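Search this site... Go Menu

Gripper shopping on a small budget

March 1, 2019

Hi all! This is the gallery I promised back in September, when I started pricing out grippers for our packing table. I had $3000 to spend and four quotes in my inbox, and I wanted to see snack bags and a cardboard box before I signed anything. 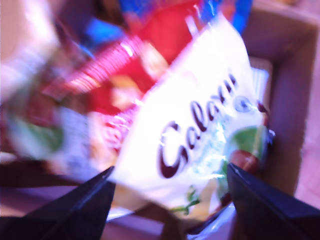
Snacks and a cardboard box, both times – my kind of test!
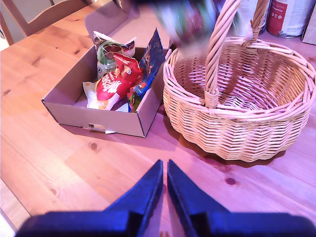

So, the money part. Pelo came in lowest, but spare fingers were extra and you need 2 sets a year (I asked twice). Kudeo bundles the spares and wants nine weeks for delivery. Sezer was lovely on the phone and way over my limit. I've parked Lisell until they send a real price list.

My advice is to set money aside for fingertips and cables first, then see what's left for the arm mount. I did it the other way around last year and ended up borrowing from the shelving budget, which did not make me popular.

I'm leaning toward Kudeo. The order form goes in once I've measured the table again.

Comments

Birsen Şimşekoğlu: Ask Kudeo if shipping is in the quote! Ours wasn't.

packing_pat: What about soft fingertips for the crinkly bags? We pay more for them but I'd buy them again.

marlow77: Nine weeks?? Ouch.

We use cookies to improve your visit. Accept | Learn more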